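Anyone ridden the Drellard night train lately?

barbosa_branch
My wife and I are thinking about the overnight run from Drellard up to Hestovum in November. The sleeper is $218 each and I keep going back and forth. Is dinner still included?

switchstand821
Dinner is included, breakfast isn't. We went last fall and I loved it! Get a room on the river side if you can – the bit after Bultik is the prettiest part of the line, and you hit it right before dark.

Zuleica Honorato
Gotta disagree on the river side. The trees have grown up so much that you get maybe two good looks at the water. The other side has the old depot and the stone bridge. And the pot roast was dry, sorry.

switchstand821
Dry?? Mine was great. Maybe you got the late seating.

Zuleica Honorato
I did get the late seating, so okay, fair. I'd still pick the day train and put the money toward a nice room in Hestovum.

barbosa_branch
See, that's what my wife says too. I'm the one who wants to fall asleep to the wheels. She wants a bed that stays put and a long shower.

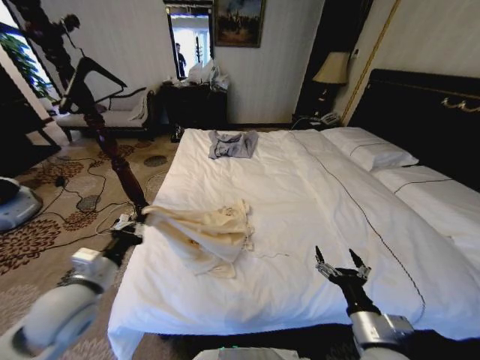

I'll probably book the sleeper going up and the day train coming home, if they'll sell it to me that way.

switchstand821
They will, but you have to call.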